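第4章 粉体の貯槽と排出

4.0 この章のねらい

前章は粉砕。この章は貯める・出す。地味だが現場のトラブルはだいたいここで起きる。液体のタンクと同じつもりで設計すると失敗する。粉は静水圧どおりに圧がかからない。壁が支える。まずそこから。

読む前に確認しておく語:かさ密度、安息角、内部摩擦角、壁面摩擦角。あやふやなら第2章に戻ること。とくに安息角と内部摩擦角の混同、毎年多い。

4.1 出ない粉

例から入る。Hollach社のOmilwood工場、乳糖のホッパー。新設して最初の9月、排出が止まった。下のバルブは全開。上には粉が残っている。たたくと少し出る。また止まる。

アーチ(ブリッジ)である。出口の上で粉が互いに支えあい、橋をかけた状態。付着性の強い粉ほど大きな橋をかける。出口径がその橋より小さければ、自重だけでは崩れない。

もう一つ、ラットホール。中心だけ筒状に抜けて周りが残る。残った粉は古くなり、吸湿し、固まる。先に入れたものが先に出ない。食品・医薬ではこれが一番まずい。

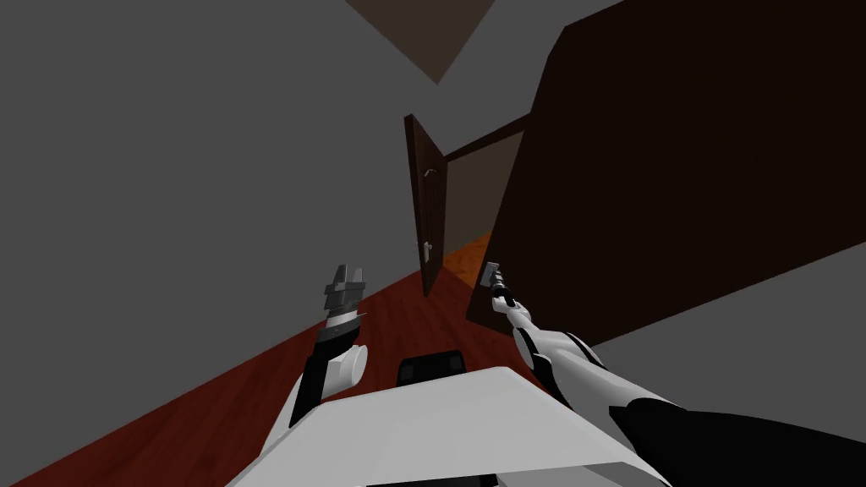 Thijs Verhoevenは講義でこの点を聞かれ、たたいて出す癖のついた現場ほど粉を締め固めている、ハンマーを置いてまず出口径を計算しろ、と答えたという。振動も同じ。排出と同時にかけるのが原則で、バルブを閉じたままの振動は逆効果になりやすい。

4.2 マスフローとファネルフロー

流れ方は二つ。

マスフロー:全体が動く。先入れ先出し。壁が急で、なめらか。高さを食う。壁の摩耗もある。

ファネルフロー:中央だけ動く。壁ぎわは止まる。背が低くてすむ、安い。粗くて流れがよく、劣化しない粉ならこれで十分。

どちらになるかはホッパー半頂角と壁面摩擦角でほぼ決まる。半頂角は鉛直から測る。水平から測った図面もあるので注意。半頂角30度の円錐、と聞いて急だと思うか緩いと思うかは壁の材質しだい。鏡面仕上げのステンレスなら流れても、さびた炭素鋼では止まる、ということが普通にある。

容量を増やしたいときに円錐部を緩くして稼ぐ人がいる。やめたほうがよい。直胴を伸ばす。

4.3 壁にかかる圧力

直胴部の鉛直圧は、深くなるにつれ一定値に近づく(ヤンセンの式、導出は4.5節)。壁の摩擦が重さを受け持つため。だから底の圧は思ったより小さく、壁の圧縮荷重は思ったより大きい。薄板のサイロが座屈するのはこのせい。

充填時と排出時で圧の分布は変わる。排出を始めた瞬間、直胴と円錐の継ぎ目付近にピークが出る。充填時だけで計算して終わりにしないこと。偏心排出はさらに厄介で、これは4.6節にまわす。 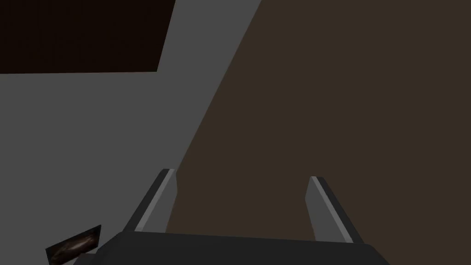 継ぎ目のピークは本当に設計で見るほどの大きさなのか、とTianyou Fanは草稿への書き込みで聞いてきた。見る。小さなホッパーなら板厚の余裕に隠れてしまうが、大型では隠れない。演習4-2で両方計算してもらうので、そこで自分の数字を見てほしい。

4.4 計算の前に測るもの

せん断試験。これなしに始めない。カタログのかさ密度だけで出口径を決めた設計書を時どき見るが、根拠がない。

試料は実際に貯める水分、実際に置く時間で。週末に止める工場なら、静置した後の値も要る。すぐ測れば流れる粉が、置くと流れないことがある。

壁面摩擦は実機と同じ板で測る。仕上げも同じにする。溶接ビードの向きまでは試験に出ないの で、製作図のほうで指定する。

以下の節では次の条件を共通に使う。Kusuma工場の貯槽、内容量4000 kg、出口は円形、材質ステンレス。粉の物性は表4.1。単位はSI、角度は度。式に入れるときラジアンに直すのを忘れずに。

では4.5節、薄い水平層の力のつりあいから。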